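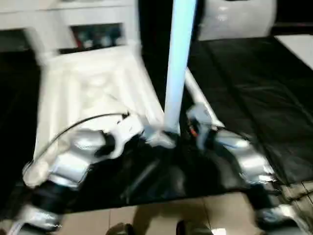 Can I dye a faded tablecloth without ruining it, my washing machine and my marriage? It's cotton, bought from a shop in Killow years ago, and it was sold as black but has drifted to the colour of old tea. What I'm after is a proper black, like the fabric on the surface there, with no brown in it. I've got 3 packets of Dimitrov machine dye in the cupboard and a cloth that weighs 274 grams dry. My husband has white work shirts and strong opinions.

**Valbona Todorova**

---

Weigh it dry, which you've done, so you're already ahead of me. One packet would probably manage it, but black is greedy, so use two. Wash the cloth first with no softener and put it in damp. Hottest cycle the label allows.

The stitching may well be polyester, in which case it'll stay whatever colour it is now. Mine came out a lovely deep black with beige hems – I tell guests it's a border.

Run an empty hot wash afterwards, then do a load of dark towels. Keep the shirts out of it until you've wiped round the rubber seal, where the dye sits and waits. I skipped that step in September and we had 4 grey pillowcases by teatime.

**Wen-hsiung Yau**

---

just buy a new one, they had them in the market at Kesdale

**grurnilard_gran**

---

Agree with Wen-hsiung about the seal. Check for old candle wax too, as the dye won't take over it and you'll get pale blobs exactly where people put their plates. Brown paper and a warm iron will lift most of it. And dry it away from direct sun, or you'll be back to tea by summer.

**Pegbag211**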